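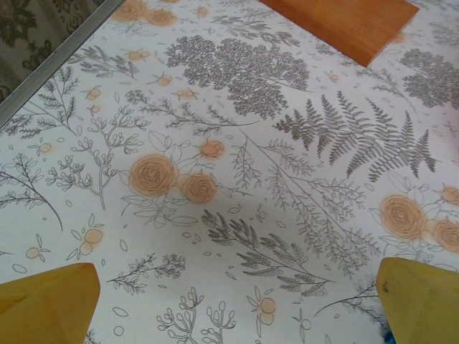
About Us

Zerkell is a small food company that makes vinegar. We also make a mustard, which started as a way of using up vinegar, and a pickling brine, which started as a way of using up more vinegar. If you came looking for a lifestyle brand, we wish you well and can point you toward several.

Our building sits behind a tire shop on Poten Road. You will smell us before you find us. The sign is small because the sign budget went to a pump.

How we started

The company began with a mistake made on purpose. Two of us had been running a lunch counter called Chow, where the soup was good and the rent was not. One September we had far too many apples, left over from a pie promotion that had not promoted much pie. We pressed them, let the juice turn to cider, and then let the cider turn to vinegar, a process that mostly consists of leaving it alone and resisting the urge to check.

The first batch came to 36 bottles. We put them by the register at Chow with handwritten labels. They sold out before the soup did, and the soup took that badly. Within a couple of years the counter had closed and we were buying barrels from people who were sorry to see them go and people who clearly were not.

What we make

Our apple cider vinegar is still the one most customers meet first. It is sharp, a little cloudy, and good in slaw. The cloudiness is supposed to be there. We get a letter about this every month and we answer all of them.

The red wine vinegar spends longer in wood and comes out rounder. Use it on tomatoes, lentils, or a roast that needs cheering up. The malt vinegar is for fries. People keep writing in with other ideas for it and some of them are fine.

Then there is Zomano, our sweet-and-sour dressing vinegar, made with cooked-down grape juice and aged in smaller barrels. It isn't balsamic and we don't call it that, having some respect for the law and a great deal of respect for Italians. It pours slowly. It is very good on strawberries and much better on grilled onions than you'd expect.

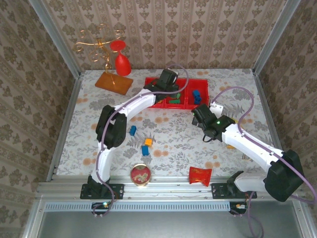
The mustard comes in two kinds, smooth and coarse. Staff opinion is divided between them, and the division has been known to affect the seating at lunch.

How we work

We use the slow method. The liquid sits in a barrel with plenty of air at the top and a culture doing its job on the surface. Faster ways exist. They involve forcing air through the liquid, they finish in a day or two, and they make a perfectly decent product for cleaning windows. Ours takes months. On a cold year it takes more months, and the website says "out of stock" and we all learn patience together.

Our largest tank holds 900 gallons. Everything else is in barrels, each with a number chalked on the end and, in certain cases, a reputation. Barrel 4 has never produced anything on schedule. We keep it anyway, as it makes the best red in the room when it finally gets around to it.

Every batch is tasted before bottling, with plain bread and a lot of water. New hires are told to take small sips. New hires do not take small sips, but only once.

Who we buy from

The apples come from orchards within roughly 100 miles of us, and we take the ugly ones gladly. A scabby apple presses as well as a handsome one and asks for less money. Grapes come from farther off, by truck. Mustard seed arrives in sacks that always split at the same corner.

Visiting and ordering

The shop is open in the mornings, from nine until noon, and you can bring your own bottle for a refill as long as it's clean. Please rinse out the olive oil. We can tell.

Restaurants and grocers can order by the case or the drum. Write to us through the contact page and say what you're cooking, and we'll suggest something. If you're pickling, mention it, since the acidity matters and we would like you to get it right. We ship vinegar year round, and mustard too, except when we've eaten it.

Parking is in back. The tire shop has asked us to put that in writing.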